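Student Robotics Board > Simulation and Software > Garden world, wrist camera is tilted and hedge detector is unhappy

Started by bastach_wrist

bastach_wrist
Hello everybody. I write for our school robotics club, our team name is Bastach. We take part in the Negi garden challenge, simulation round, where the arm must reach a marked point on the lawn and must not touch the fence or the plants. The real arm is only for the final round in December, so until then we all work in the simulator.

Our problem is the following. The camera is fixed on the wrist link and we use the picture to find the border between lawn and fence. When the arm is in the home pose, everything is fine. When joint five turns, the horizon turns also, and our border finder gives nonsense. It was written by two students who left the club last summer, and they supposed that the ground is always at the bottom of the picture. The comments in the code are few.

I attach one view from the garden world in the pose that gives us the most trouble.

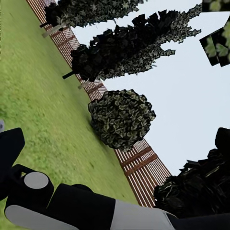 Wrist view in the garden world, with the arm and gripper along the bottom.

As you see, the fence goes diagonally and the sky is on the right side. Our program takes the lowest rows as ground, and there it finds mostly our own gripper and arm. Then it says the distance to the fence is zero and stops the motor.

What we tried already:
- cutting the lower part of the picture. It helps in this pose, but in other poses we lose the grass which we need.
- looking only for green. The bushes are very dark, so they were not found as plants at all, and the arm went into one of them.
- a smaller picture, for speed. No difference for this problem.

Is there a usual method? We are beginners in vision, please use simple words if possible.

fetik_mentor
Welcome. You do not need vision to solve the tilt. You know all joint angles, the simulator gives them to you in every step. From the joint angles you calculate the orientation of the camera, and then you rotate the picture back before your border finder sees it. It is perhaps ten lines of code.

For the gripper: make a mask. Put the arm in an empty world without garden, save the view from the wrist, and mark every pixel which belongs to the arm. Later you ignore these pixels. If your camera is mounted before the moving joints you need one mask for each gripper pose, but we used only open and closed and it was enough.

panis_og
I must disagree a little with the first part. Rotating the picture is good when the camera only rolls. When it also pitches, the fence gets another shape and the simple rotation is not sufficient. We lost a good part of last season to this. Our team (Panis) went to a different way: we labelled 4,000 pictures from the garden world and trained a small network which says for each pixel grass, fence, plant, sky or robot. It does not care about the tilt at all.

fetik_mentor
Yes, but they wrote that they are beginners. Labelling 4,000 pictures by hand with school children is a punishment.

panis_og
Not by hand! The simulator knows which object is behind each pixel. You switch on the class view in the render settings and it saves the labels together with the picture. We had 1,663 pictures after the first afternoon and nobody had clicked anything.

bastach_wrist
Thank you both. I did not know about the class view. Is it allowed in the competition? I thought the program may use only the camera and the joint angles.

panis_og
For training it is allowed, for the run it is not. Read the part of the rules about sensor access. During the run you have the normal picture and the joint angles and nothing more.

lawnmower_kid
sorry for a side question, what are the two squares in the top right corner? with the light green leaves on black. my garden world has them also and our detector says PLANT, PLANT and the arm refuses to go there

fetik_mentor
They look to me like leaf textures where the transparent part is drawn as black. I would guess a loading problem with the tree models. Check if your version of the plant package is the same as the version of the world. With us it was different, and after the update the squares went away.

bastach_wrist
We have them in other poses also. I thought it was a part of the task, a kind of trap for the detector, and I told this to the students with great confidence. I will correct it at the next meeting.

panis_og
Maybe do not remove them so quickly. If the organisers use the same package for the judged run, then your program will meet them there. I would keep some pictures with the squares in the training set and label them as "nothing".

fetik_mentor
I would ask the organisers and not guess. They answer on the question page, sometimes slowly.

lawnmower_kid
ok i posted the question there. also the dark bushes, ours were not found too. we made the picture brighter before the colour test and it became better, but then the sky goes completely white. for us this is no problem, we do not use the sky

bastach_wrist
Good idea with the brightness, thank you. I report what we did this week.

We began with the way of fetik_mentor, because it was the shortest. The mask of the gripper works well and the false zero distance is gone. The rotation works when the camera only rolls. When it pitches also, panis_og is right, the border is in a wrong place, most visible near the far end of the fence. We tested 36 poses and the border was acceptable in roughly half of them.

So now one group of students improves this version and calculates the ground plane correctly from the joint angles, and the other group tries the class view with a small network. They do not speak to each other very much at the moment. The network group wants the faster computer every time.

fetik_mentor
If you do the ground plane correctly you do not need the network for the fence. The fence stands on the ground and its place is known.

panis_og
Known in the practice world. In the judged run the fence can be moved, see the rules again.

fetik_mentor
I have read them. It can be moved along the lawn, but it stays straight. For a straight fence a line is enough.

bastach_wrist
We will try both and I will write the results here. Lawnmower_kid, please tell if the organisers answer about the squares.

lawnmower_kid
no answer yet. i look again after school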